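Getting craft mess off a table without spreading it all over the house?
Posted in Home & Hobby, Brelldale Neighbors Help Board
March 18, 2023

Ayantu Gebru
Hi all, I run a little card making group out of my dining room in Triltley (there are 12 of us when everybody shows up, which is a squeeze!) and the cleanup is wearing me out. We do paper punching, some felt, a bit of glitter when I'm feeling brave. By the end there are snips everywhere. I've tried the vacuum with the hose and it swallowed a perfectly good bag of brads. I've tried a damp cloth and it just smears the paper bits around and they dry on like wallpaper. My husband found a sequin in his oatmeal last week.

What do you all do? I can spend up to 20 dollars. The table is my mother's and I can't scratch it, so please no scrapers.

2 replies

Birdie Sorensen
Oh Ayantu, I feel this one! I taught quilting for 15 years and I have swept up more thread than I ever sewed. Get yourself a mat that covers nearly the whole table. Mine is a plain one from the hardware store in Weldu and I'd be lost without it. Then it goes like this, and do it in this order or you'll be chasing bits until bedtime:

1. Big stuff first, by hand. Anything you'd want to use again goes in a jar before a brush comes anywhere near it. (That's your brads.)

2. Brush and dustpan right up on the mat. Keep a set that has never touched the floor, and write TABLE on the handle so the family leaves it alone. Hold the pan flat and bring the brush to it in short strokes. Long ones flick.

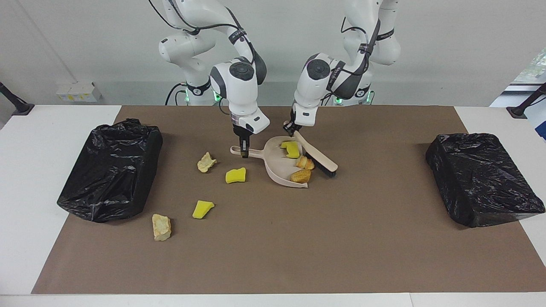

3. Put a trash can at each end of the table. People will not get up and walk to the kitchen with a handful of snips, they'll push them in a pile and say they'll do it later. With one at either end they can just reach over. Line them with the cheap black bags and let the top hang well over the rim so it doesn't slide in.

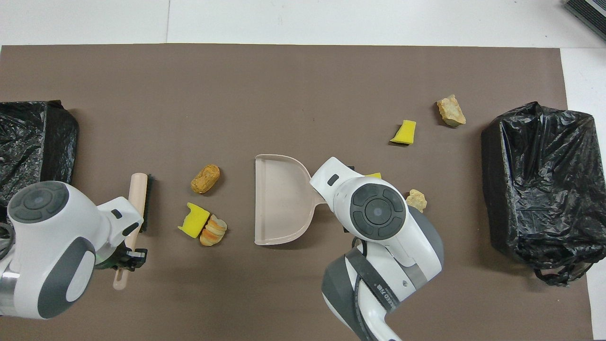
4. Lift the mat by two corners and tip what's left into the can. Have somebody hold the other side, I've dumped a whole evening's trimmings on my own slippers more than once.

5. Now you can do your damp cloth, but only on the table, and wring it out hard first.

For glitter I use a lint roller and a prayer. Both my cans came from a yard sale last June, so you'll have money left over for cookies. Good luck, and tell us how it goes!

Wondimu Yimer
just use a leaf blower lol

ok real answer, we had the same trouble with model train scenery at the club in Kaltel and what helped was cheap cafeteria trays. Everybody works over their own tray and empties it before they leave. Doesn't do much for glitter but it cut way down on the paper. Don't buy the ones with the bumpy bottom, stuff gets stuck in the bumps and you need a toothbrush to get it out. I don't remember what we paid. Also +1 on the jar for the brads.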